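Cenivetti teaches its gripper to tidy up, one shirt-sized scrap at a time

23/09/2020

I spent Wednesday arvo at Cenivetti, the little outfit over the bakery on Drullar Street, and came home wanting to fold everything in the house. They've started recording demonstrations for Prolley, their household handling project, and the first job on the list is cloth. Not fancy cloth either, just the ordinary stuff that ends up on the bed when you can't be bothered putting it away.

If you've been reading my bits on this since August you'll know the idea. You don't write the robot a set of instructions for picking up a towel, you pick it up yourself, over and over, holding the same sort of gripper the robot will have on the end of its arm. The camera rides along and records what the fingers are up to, and later on all of that goes into the training. I'd pictured someone in a lab coat with a joystick. What I got was Baoshan Bai in socks, squeezing a trigger and muttering at a bit of fabric.

Baoshan has been at it for 19 days and reckons cloth is the worst thing they could have started with (and also the most fun). A mug is a mug wherever you put it down. A towel is a different shape every single time you let go of it, and it doesn't care how nicely you grabbed it last time.

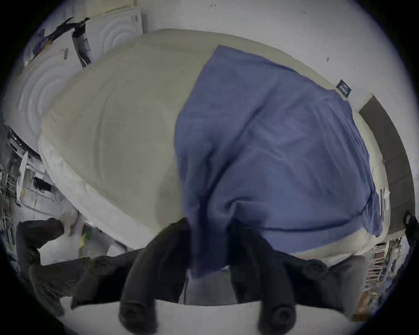
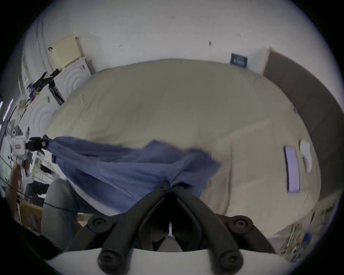
Cenivetti's target for the first round is 81 good demonstrations, and when I visited they had 48 in the bag, which Baoshan thought was pretty fair going for a team of two. "Good" is a slippery word, mind you. A take gets binned if the hand rushes, or if the cloth leaves the camera's view for too long, or if the person doing it changes their mind halfway and goes back for a different corner. They do keep a few of the messy ones on purpose, though, so the robot gets some idea of how to recover from a bad grab. The wrinkles are what I'd underestimated. With the blue cloth bunched up between the jaws, as it is in the second photo, you can't easily tell by eye how many layers you've got hold of, and the gripper has no way of feeling for it like your thumb would. Baoshan's answer is to pinch, lift a smidge, have a look and then commit, and to do it at the same pace each time so the recordings line up.

I had a go, naturally! I was hopeless. The gripper is lighter than it looks but your wrist wants to twist the way it does when you're making a bed, and the fingers don't follow along with you. My first three tries got hardly any fabric at all. On the fourth I had a lovely big handful and was so pleased with myself that I swung it straight out of view, so that one went in the bin as well. Baoshan was very kind about it and said most visitors do exactly the same thing.

There's a remote-control version coming too. The Sánchez rig, as they call it, will let someone sit at a desk and steer the real arm from there, and the plan is to compare the two lots of recordings to see which gives Prolley the better habits. Baoshan's money is on the hand-held ones, mainly for speed. You can set up and get going in a couple of minutes, and if you want to record in somebody's spare room you just carry the thing in under your arm. The desk version should be closer to what the robot can really manage, so there's a fair argument on the other side, and I heard plenty of it over the biscuits.

No word yet on when the arm itself gets to try. Baoshan wants the full set finished first, then a second round with thicker fabrics, and after that maybe socks, which got a groan from the other end of the room. I've been invited back for the first proper run and I've promised to keep my hands in my pockets.

If you're local and have a steady wrist, Cenivetti is after a few more people to record on weekday mornings. It's paid, there's parking around the back off the laneway, and you'll want to bring a jumper as they keep the air con going full bore.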